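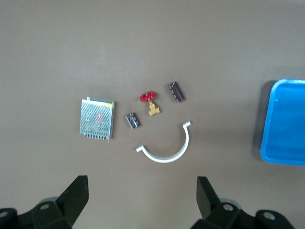
Ornel two-finger gripper, parts handling
Safety notice and revised part limits

Revised July 27, 2023

Fault: loss of grip force on smooth curved parts. Units built before February may drop to 40 N without raising an alarm when the set force is 85 N. A part can then slip during transfer.

Affected parts: pipe clamps, valve bodies and similar. Flat-sided housings held across the long edges are not affected.

Cause: worn seal in the left finger drive, found on seven returned units.

Action: stop use on curved parts. Run the grip check in service mode every 200 cycles. Keep hands clear of the tray while the drive is live. Do not raise the set force to compensate.

Spare part: Jumoseck seal kit, fitted at the Drindale workshop. Turnaround is roughly 7 working days.

Technical contact: Jagadeesh Rajan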